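Getting the yellow out of old sneaker midsoles without wrecking the suede?

Posted by Eirlys Craddock

Hi everyone! I finally tracked down a pair of the Mansilla runners I wanted all through high school (the gray and cream ones with the gum heel), and they came in the mail in April. The uppers are lovely, soft as anything, but the midsoles have gone the color of weak tea. I paid 898 for them with shipping, which my sister thinks is madness, so I'm scared to do anything drastic. I have a tub of Botamix whitening cream and a small UV lamp that I bought for another pair and never used. Is that safe next to suede? And how long should I leave it on? I'd love to wear them to a family party, so they don't need to be perfect — just a little less tea-colored.

gumsole_gary

Just wear them. Yellow is fine on an old shoe. If you use too much cream the foam goes chalky and then you've got a bigger problem.

Driltarel

What a great find, congratulations! I've done this on 3 pairs now and the suede is the part to worry about, much more than the foam. Tape along the seam where the upper meets the midsole, press the edge down with a fingernail, then put a second layer of tape over the first. Brush the cream on thinly, wrap the midsole in plastic wrap so it doesn't dry out, and check it every half hour or so. I'd stop after two hours the first time, even if you're tempted to keep going (I always am!), and see how the color looks the next morning in daylight. 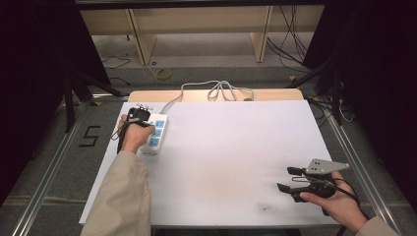

Suede needs its own little session afterward, and I'd give it a full day to rest before you touch it with a brush. Go lightly, all in one direction, and skip anything oily. As for the lamp, set up on something pale that you can wipe down, like the white board on my table, and put the power strip off to one side as I have, well away from the cream. I use the Fostusum brush, the one with the softer bristles, but a clean old toothbrush does nearly as well. Let us know how they come out, and have fun at the party!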